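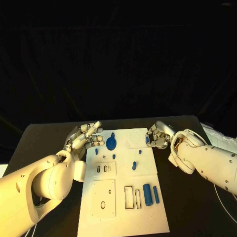 02/12/2019, Monday

OK, writing this up while it's still fresh, because I was wrong about the cause for most of the day and I'd like that on paper before I start remembering it differently.

Short version: right hand let go of a peg in mid-air, then closed again on nothing with way more force than it should ever use, and the arm kept going down toward the board like all was well. I hit the stop. No damage to the board, one scuffed fingertip, one annoyed me.

Long version. We were on the peg routine, same one as last week, right hand picks and the left hand stays parked over by the round knob piece. Speed was at 20 percent (thank goodness). Runs had been clean all morning and I was getting cocky and thinking about lunch. Then on run 60 the index finger on the right hand twitched open for a split second, the peg dropped and rolled off somewhere under the bench, and the controller decided the grip was fine. Why did it decide that? Keep reading, it's embarrassing.

First theory: bad calibration on the fingertip sensors. I redid the zero offsets, ran it again, fine, fine, fine, and then the same twitch. So no.

Second theory: Ho-yin said it smelled like a dropped packet on the hand bus. We went through the log and there really was a gap of 200 ms right at the twitch. Great, we thought, comms fault, swap the adapter. We put in the spare Medton one and got the same gap. Ho-yin was very gracious about it and went to get coffee.

Third theory, mine, and I'm only a little proud of it: the gap only shows up when the wrist is rolled past a certain angle. I jogged the wrist back and forth by hand from the pendant, fingers empty, and watched the hand status. Every time it went past the same spot the status blinked. Back off, it's happy. Past the spot, blink. So it's the harness where it goes through the wrist ring. One of the wires is getting pulled tight over the inside edge at full roll. I took the arm down, locked out power (yes, really locked it out, tag and all) and put a meter on it. The line opens up when you bend the bundle and comes back when you let go. I couldn't see a break in the insulation, so I think the copper has gone inside.

Now the embarrassing part. When the hand loses comms, the controller holds the last good force reading. It's a setting, and I'm the one who turned it on in November, when we were chasing that noise problem and I was sick of nuisance faults. So for the whole gap it believed it still had a peg at the right force. Then comms came back, the reading jumped to zero, and the grip loop cranked the fingers shut to make up for it. That's where the hard squeeze came from. With plastic pegs it's a scuff. With somebody's finger in there, picking up a dropped peg, it's a different notebook entry.

And somebody's finger could have been in there! Tsz-kin told me straight out that people reach in between runs to reset the pegs without pausing the program. I do it too. I did it this morning.

What I changed today:

Hold-last-value is off on both hands. Lost comms is now a real fault, arm stops, fingers freeze where they are, and you have to clear it by hand. Tested by pulling the hand connector with the arm moving slowly, stopped right away, three times out of three.

Added a cap on how fast grip force can climb after a reconnect. Probably overkill with the first change in, but I'm leaving it.

Resetting pegs: hit pause, wait for the light, then reach. I taped a note to the pendant in big letters. Tsz-kin says my handwriting makes it look like a ransom demand.

What I did not fix: the harness. Replacement is Isberg part 567 and we don't have one on the shelf, so I asked purchasing to get two. Until then the right wrist has a soft limit on roll, well short of the bad spot. It means the arm can't reach a couple of the slots at a decent angle, so skip those in the sequence. Please don't take the limit off "just for one run." I know you. I know me.

Still to do:
- check the left wrist for the same rub, haven't opened it yet
- save today's logs off the Tridell box before it overwrites them
- ask Ho-yin if we can put a softer sleeve inside the ring when the new harness goes in
- find the peg (checked under the bench with a flashlight, nothing but a hex key, which I'm keeping)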